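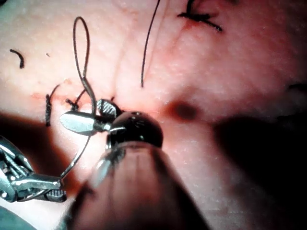 How a Stitching Robot Moves Its Hand, and How to Build One Yourself

Flurnside Shared Workshop, young makers' pages
Written by Huguette Lacroix

Sewing is hard for a robot. A robot that paints car doors does the same thing again and again with a stiff piece of metal. Thread is floppy. It twists, it slides, and it goes behind things. A robot that stitches has to hold a curved needle, push it through something soft, let go, catch it on the other side and then tie a knot.

Robots like this are used in hospitals. A surgeon sits at a set of controls and moves their hands, and the robot's small metal hands copy them. The surgeon decides what to do. The robot does not choose where the stitch goes.

Our build at Flurnside is a big, slow version of one of these hands. It is made of card, lolly sticks and string, and we call it the Cumano. It will not stitch skin and it must never be tried on a person or a pet. It will pick up a piece of thick wool and, with practice, pull it through a loop.

The parts of the hand

A stitching hand has three main parts. The long straight bit is the shaft. At the end of the shaft is the wrist, which bends. On the end of the wrist are the jaws, which open and shut like a beak.

The jaws are often rough on the inside. Look at the pliers in a toolbox and you will find the same kind of little ridges. Ridges stop a thin thing from slipping. A needle that spins round in the jaws is pointing the wrong way by the time it gets to the work.

Inside the shaft are cables. When a motor pulls a cable, something at the far end moves. Your own fingers work in a similar way. Hold your arm out, wiggle your fingers and feel just below your elbow. Most of the muscles that bend your fingers are in your arm, and they pull on long cords called tendons.

What you need

A cardboard tube, 18 cm long
Four lolly sticks
114 cm of thin string
Two split pins
One rubber band
Thick card, sticky tape and a hole punch
Two drinking straws
Thick wool in a dark colour
Scissors, and a grown-up for the cutting

The wool should be a different colour from your table.

Making the jaws

1. Break two lolly sticks in half with help from the grown-up. Keep the two best halves and sand the broken ends.
2. Cut two strips of corrugated card as long as the halves. Peel off one side of each strip so that the ridges show, then glue a strip to each half with the ridges facing in.
3. Cut a piece of thick card the shape of a thumb. This is the wrist plate.
4. Punch a hole near the round end of the plate, and a hole in the bottom of each jaw. The grown-up should make the holes in the jaws with a hand drill.
5. Put a split pin through all three. The jaws should swing easily. If they stick, loosen the pin.
6. Stretch the rubber band across the jaws, near the pin, so that it pulls them together.

You now have jaws that close on their own. The string will open them. Real instruments can pull both ways, but one string and one rubber band is much easier to tie and works nearly as well with wool.
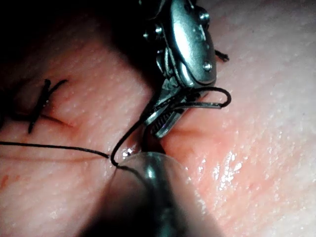 Why are the motors kept so far away from the jaws?
Motors are heavy and take up a lot of room. If they sat in the wrist, the hand would be fat and hard to move, and it would not fit into a small space. With cables, the motors can stay at the other end of the shaft and only the thin moving parts need to go near the work.

Joining the wrist to the shaft

Cut each straw to the length of the tube. Tape both straws inside it, one on each side. These are tunnels for the string, and they stop it from getting tangled.

Tape the two whole lolly sticks to the top of the tube so that they stick out like a fork. Fit the wrist plate between them and push the second split pin through the sticks and the plate. The wrist should now rock from side to side. Ours was too tight the first time and we had to take it apart again - check it before you glue anything.

Cut the string into three equal pieces. Tie one to the left side of the wrist plate, one to the right, and one to the outer edge of a jaw. The left string goes down the left straw. The other two share the right straw.

Pull the left string and the wrist leans left. Pull the right string and it leans right. Pull the third and the jaws open.

Tying a knot with it

Start with your own hands. Wrap the wool once round a pencil, pass the end through the loop and pull. Now do it again very slowly and say each move out loud. You will find there are more moves than you thought.
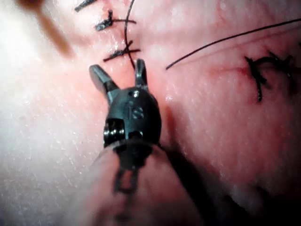
Next, try it with the Cumano in one hand and a clothes peg in the other. The peg holds one end of the wool still. The Cumano makes the loop, opens, reaches through and takes hold of the free end. Leave a long tail at first, because a short one keeps falling out of the loop. You can trim it when the knot is tight.

When you can tie one knot, tape a strip of felt to the table, draw a line along it and make a row of knots across the line. Try to keep the gaps even.

If it does not work

Jaws will not open: the string has slipped off the jaw. Add tape.
Jaws will not close: use a smaller rubber band.
Wrist flops about: tighten the second split pin a little.
Wool slips out: your card ridges have gone flat. Glue on new ones.

The workshop's own Cumano has a wooden base and weighs 474 grams. Yours will be much lighter, so ask someone to hold the tube down while you pull the strings.

Words to know

Shaft: the long straight part of the tool.
Cable: a strong cord or wire that pulls.
Pulley: a small wheel with a groove for a cable to run in.
Suture: a stitch used to close a cut, or the thread it is made with.

The motor version of this build is on the Esside page and will be ready in February.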